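3. Survey of Small Holdings

3.1 Sample and setting

The farms in this study lie in two neighboring valleys, which we call by the names their residents use, Levgate and Mihăilă. Both have thin, stony soil on the upper slopes and heavier ground near the creeks. Most holdings were bought within the past 20 years by families who had not farmed before, and most sell something directly to the public: eggs, cut flowers, pumpkins, hay, or a few lambs a year.

We mailed a four-page questionnaire to 336 holdings on the county parcel list that were larger than two acres and smaller than 60. Of these, 149 came back complete. A further group returned the form with the income page left blank, and we dropped those from the analysis of costs but kept their written comments. Ruxandra Nedelcu then visited 38 of the holdings in person, choosing them to cover the range of acreage and the main kinds of livestock. Visits lasted between one and three hours and usually began with a walk along the fence line.

The questionnaire closed on 9/16/18. Forms that arrived after that were read but not counted.

3.2 How holdings get their names

The parcel list gives only owners and lot numbers, so we asked each household whether the place had a name, who picked it, and whether it appeared on a sign, on packaging, or in a business registration. The question was added late, at the suggestion of Satish Pandey, who had noticed in an earlier project that owners of named farms kept better records. We did not expect much from it, but it drew longer answers than any other item on the form.

Of the complete returns, 80 reported a name in regular use. Names fell into a few loose groups. The largest was made up of names taken from the land itself, such as a creek, a hill, or a kind of tree. The second came from family names, often those of grandparents. A smaller set was made up of words coined by the household. One goat dairy is called Fleltus, which the owners described as a word their son used before he could talk properly. Another, Binesell, joins parts of two surnames.

Many respondents wrote that the name came before the land. Several had settled on one years before they could afford to buy, and two had to give it up when they found a business in the same state already using it. Others went without a name until a buyer or the feed store asked for one. In those cases the choice tended to be made quickly, and the owners were more likely to say they would change it if repainting the truck cost less.
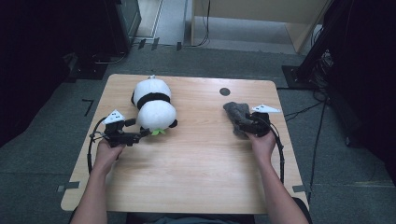

Children were mentioned more often than we had planned for. The form had no question about them, yet comments on naming often named a son or daughter as the source of the idea or as the person who painted the sign. On the visits, we therefore added an open question about what each member of the household did on the farm in an ordinary week. Younger children were most often given the poultry. Teenagers hauled water, moved electric fence, and ran the farm stand on weekends. In five of the households visited, a grown child living elsewhere kept the books or handled the web page.

3.3 Names and direct sales

Holdings with a name in regular use were more likely to sell at a stand or market, and they sold a wider mix of goods. This held for both valleys. It also held when we set aside farms of less than five acres, where sales of any kind were low. We do not read the result as showing that a name brings in customers. A household that plans to sell to the public has a reason to choose a name early, and several respondents said as much. The order of events was clear in only part of the sample, since many people could not recall the year in which the name was first used.

Record keeping followed a similar pattern. Named holdings more often kept a ledger or spreadsheet that separated farm costs from household costs. Among the unnamed holdings, feed and fuel were commonly paid out of the family account, and the figures on the income page were described as guesses. Comparisons of profit between the two groups should be treated with care for this reason, and we report only gross sales in Section 4.

3.4 Limits of the survey

The parcel list misses rented ground, which is common in the lower part of Levgate and is often grazed by people who live outside the valley. It also counts a farm split across two deeds as two holdings. We found three such cases during the visits and merged them, but there are probably others among the farms we did not see.

The visits took place in late summer and ran into November, so the later ones came after the market season had ended. Owners seen late in the period had more time to talk and gave fuller accounts of their plans for the next year. Those seen during haying were often interviewed in the field, and two of these interviews were finished by telephone.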